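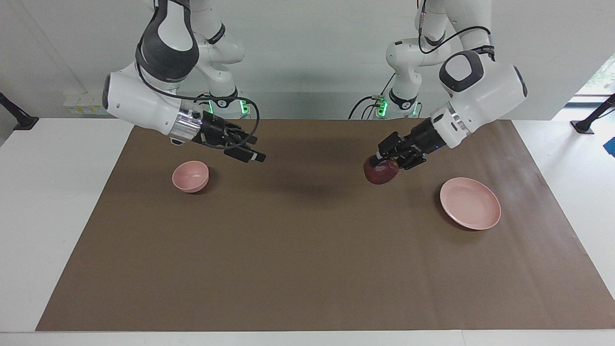
Druvberg Table Mat, Large, Brown

Product group: Table protection
Supplier: Karppinen
Order number: 127

The Druvberg mat is intended for work tables in schools, day centres and training kitchens. It covers most of the table top and gives a plain, even ground on which bowls, plates and fruit are easily told apart. The brown colour is the standard one and is kept in stock throughout the year.

Customers who use the mat for table-laying or sorting exercises may wish to order the Bralmont dishes at the same time. The range includes a pink bowl and a matching pink plate, sold singly. Fruit is not supplied.

Care
Wipe with a damp cloth and mild soap. Dry flat before storing. The mat should be rolled, not folded, and kept away from radiators. Hot pans must not be placed directly on it.

Delivery
Mats are sent rolled in a cardboard tube from the Tostau warehouse. On arrival, the mat should be laid out flat overnight. Orders placed in August may take 2 weeks longer than usual.

Stock at the last count: 3,000 mats in brown, 2,000 in grey.

Institutions ordering for several rooms are asked to send one combined order giving a delivery address for each room. Enquiries about other sizes should be addressed to Tyyne Ruotsalainen, Customer Services, Karppinen.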